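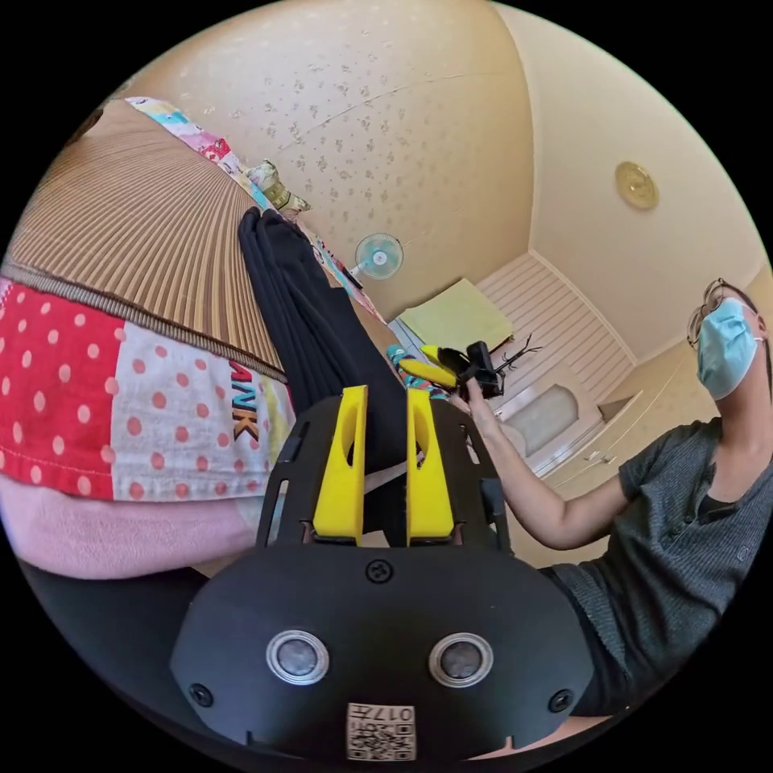
A lodger should know by the second evening whether he can use the good frying pan, Magnus Menzies says, and if he has to ask, the house rules were badly explained. He would put the rules on one sheet of paper, hand it over with the key, and never mention them again unless something was on fire.

Menzies has rented out the back bedroom of his house in Trekemwood for six years. The town has 2188 residents, one grocery store and a bus that goes to the county seat in the morning and comes back before supper. It has no apartment building. Until the Gerkley cannery added a night shift, few people there had given much thought to where a single worker with a suitcase might sleep.

Now a fair number of them have one in the spare room.

Taking in a lodger used to be ordinary. A widow with a large house took in a teacher, a railroad clerk, maybe a young man from the bank. Meals came with the room and so did opinions about what time a person should be home. The practice faded as motels and cheap apartments spread, and it picked up a slightly shabby name along the way. In Trekemwood it has come back mainly as a matter of arithmetic. The cannery needs people, the people need beds, and many of the beds belong to couples whose children have moved out.

Evander Kinnear got into it by accident. His nephew's friend needed a room for a week in May and stayed through the following spring. Kinnear charged him very little at first, then looked at his heating bill and raised it. Over that first year the room brought in $3730, most of which went into a new water heater.

"I would have needed the water heater anyway," Kinnear says. "I just wouldn't have needed it that soon."

Hot water comes up in nearly every conversation with people who rent out rooms. So does refrigerator space. Money comes up less often than you would expect, possibly since the rent is settled once and the refrigerator has to be settled every time someone goes shopping. Kinnear gives his lodgers the middle shelf and half of the door. Menzies bought a second, smaller refrigerator and put it in the hall, where it hums. His current lodger says he sleeps better with the noise.

The cannery's shift pattern causes its own trouble. A night worker comes in at 6 in the morning, wants something hot to eat, and then wants the house quiet until the middle of the afternoon. Retired owners tend to be up at that hour and running the vacuum cleaner. Dougal Ogilvie and his wife moved their laundry day, gave up the kitchen radio and put felt pads under the dining chairs. They did not do all this at once. The felt pads came after a note was left on the table, politely worded, with a drawing of a chair.

Ogilvie kept the note. He says he was annoyed by it for a day or so and then tried sitting in the lodger's room while his wife cleared the table. He could hear every fork.

Most rooms in town are still found by word of mouth or on the board inside the grocery store. Some owners list with Gikico, a small website that covers the county and charges the owner a flat fee. Lionel Coste, who runs it from a desk above the hardware store, says the listings that fill fastest are the dull ones. They give the rent, what it covers, where to park, which floor the bathroom is on and whether the door locks. The listings that sit for months talk about a warm family atmosphere.

"People coming off a night shift don't want an atmosphere," Coste says. "They want to know if the curtains are thick."

He tells new owners to sleep in the room themselves before they list it. Many have not done so in years, or ever. They find out that the radiator knocks, that the streetlight comes in over the curtain rod, or that there is no outlet within reach of the bed. An extension cord fixes the last one. The radiator may take longer.

The written agreement is the part that owners put off. It feels unfriendly, especially when the lodger is someone's cousin. Coste supplies a two-page form that covers rent, notice, guests, smoking and what happens to the deposit. Kinnear did not use one with his first lodger and has used one with everyone since. He will not say much about why, except that it concerned a dog.

Guests are the subject on which owners differ most. Menzies allows them until 10 at night and has never had an argument over it. Ogilvie asks only to be told. A house on Imrie Road bans them entirely and has had 5 lodgers in a short time.

Dougal Buchanan has seen it from the other side. He has rented rooms in three towns while working for the cannery, and he moved into Trekemwood with two bags and a rice cooker. His advice to lodgers is practical. Ask where the fuse box is. Buy your own dish soap. Pay a day early the first month, and after that on the day. Find out which chair in the living room belongs to someone and sit in a different one.

He has been offered a place in a shared rental closer to the county seat, with his own parking space, and is thinking it over — the drive would be longer in winter. In the meantime he shovels the front steps when he comes in from work, before anyone else is up. It was not on the sheet of rules. Menzies, his landlord, has knocked a little off the rent for it and moved the snow shovel to the porch.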